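6 Running the cell for visitors

This section covers the set-up and operation of the Skarutora disassembly cell during a demonstration or an open day. Read it together with section 3 (Start-up) and section 5 (Teaching positions). The limits given here apply whenever people who have not been trained on the cell are in the room, even if the cell is not running.

6.1 Before the visit

1. Set the visitor line 2 m from the nearest edge of the slotted work surface. Use floor tape. Chairs must stay behind the line.
2. Log in at the controller with the Demonstration profile. This holds arm speed to 200 mm/s and locks the teach menu.
3. Check that the emergency stop on the operator's side is within reach of the place where the presenter will stand. If the presenter will stand on the other side, fit the extension button supplied with the Riviere stand kit.
4. Place the computer tower on its side on the work surface. Push it up to the two locating stops.
5. Remove the side panel by hand and lay it flat, clear of the path of the arm. The Demonstration profile does not include panel removal.
6. Disconnect the mains lead from the tower and wait 10 minutes before any part inside the case is touched by hand or by the gripper.
7. Run the routine once from start to finish with no visitors present.

CAUTION: Do not use a tower with a cracked or swollen component. Dust and fluid can be carried on to the fingers and from there to the next part.

Note: The case positions stored in the Demonstration profile were taught on one model of tower. A different model needs its own set of positions, even where the outer size is the same. See 5.4.

6.2 Running the routine

1. Ask visitors to stand behind the line.
2. Press Ready. The arm moves to its waiting position above the case.
3. Press Start. The routine runs one pick at a time and halts after each pick until Continue is pressed.
4. While the arm is halted, the presenter may talk and point, but must not reach over the work surface.
5. Press Continue for the next pick.

Small flat parts such as brackets are the hardest for visitors to see. With the arm halted and the part held over the case, allow time for people at the back to change places with those at the front. The halt has no time limit.
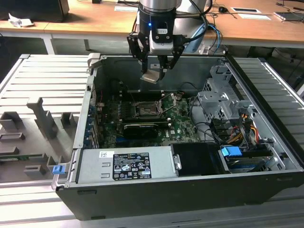 Text and set-up: Hornodow Technical Publications
Applies to: Skarutora cell, Demonstration profile

The fingers hold a small metal bracket just above the interior of the case. The camera module sits on the front of the gripper body and moves with it, so its view changes with every move of the arm. If a second screen is used for visitors, freeze the camera view during travel (Display, Hold while moving). A moving view on a large screen is difficult to follow.

The processor socket on the motherboard is empty, with its retention lever raised. Leave the lever in this position for demonstrations. The clearance height in the profile allows for it. The graphics card and the power supply stay in the case and are not picked.

CAUTION: The black cables at the wrist need free movement. Before each run, check that they have not caught on the arm or on anything behind it.

6.3 If a pick fails

1. If the fingers close without a part, the arm returns to the waiting position and the message NO PART is shown. Press Retry once.
2. If the second try fails, press Skip. Do not move the part by hand while the arm is enabled.
3. If a part is dropped into the case, press Stop, turn the key to Off and remove the part with the plastic tweezers.
4. If a part falls outside the case, leave it until the end of the run unless it lies in the path of the arm. In that case follow step 3.

Note: Repeated NO PART messages usually mean that the tower has moved away from the stops. Check this before changing any taught position.

6.4 Between groups

Put all picked parts back by hand with the key at Off. Wipe the finger pads with a dry cloth. After 50 runs, check the pads for wear against the gauge in the Plekutitz service case and enter the result in the log.

6.5 After the visit

1. Send the arm to Park.
2. Turn the key to Off and remove it.
3. Log out of the Demonstration profile. The cell will not start a production job until this has been done.
4. Refit the side panel before the tower is stored.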